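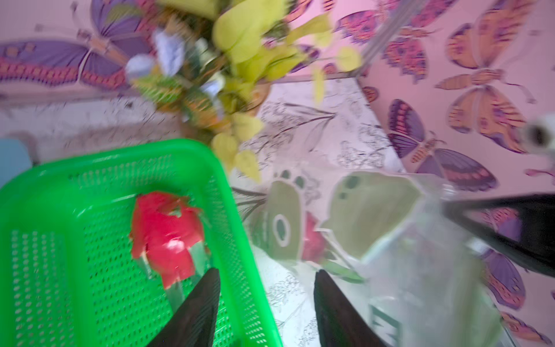

Brorby Wallpaper Hanging Kit, reviewed by Mirela Seixas

I bought the Brorby kit in October to paper a small hallway and the inside of two closets. I had hung wallpaper twice before with borrowed tools, so I knew the steps but had never owned a proper set.

The kit has a smoothing brush, a plastic smoother, a seam roller, a plumb line, a snap-off knife and a metal trim guide. There is no paste brush and no bucket. The box says this on the side, in small print.

The smoother is the best thing in it. One edge is covered in felt, and it pushed air out to the sides without marking the paper. The brush is fine but sheds. I lost bristles under the first strip and had to lift it back down to the baseboard to get them out. Washing the brush helped, and it shed much less on the second day.

The trim guide is 10 inches long. I would have liked a longer one for the ceiling line, where I had to keep moving it along and ended up with a slight step in the cut. Inside the closets the short length was easier to handle.

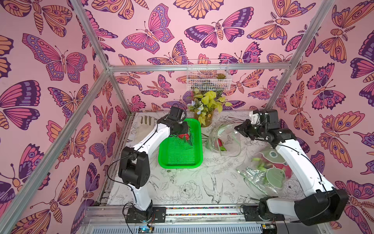 Butterflies and moths on pink, left, back and right, with peony paper on the tabletop.

Large patterns take more care than plain paper. Cut the second strip long and match it at eye level first, then trim the top. The plumb line in the kit is good for this, although the chalk rubbed off on my sleeve more than on the wall.

The knife is the weak part. The blade moves in its holder when you press, and it tore damp paper at the window trim. I switched to my old Plalska knife and had no more trouble. Change blades often whichever knife you use. I snapped off a section every 4 cuts.

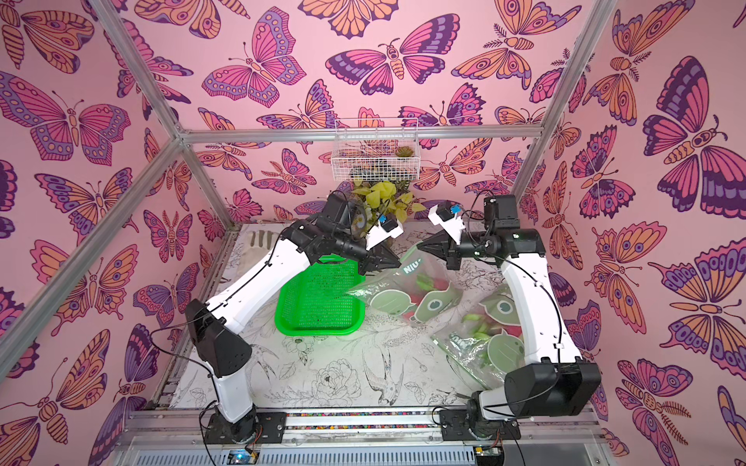 Corners are where I was slowest. I wrapped each strip a half inch past the inside corner and started the next one over it, using the seam roller lightly. The roller turns smoothly and left no shine on matte paper. It did leave a line on a test piece of textured vinyl, so keep it off anything raised.

Cleanup was easy. Everything but the brush rinsed clean in the sink. The storage pouch has a zipper that sticks, and the trim guide has to go in at a slant.

I would buy the smoother and roller again if Brorby sold them separately. As a full set it suits one or two small rooms, provided you already have a decent knife.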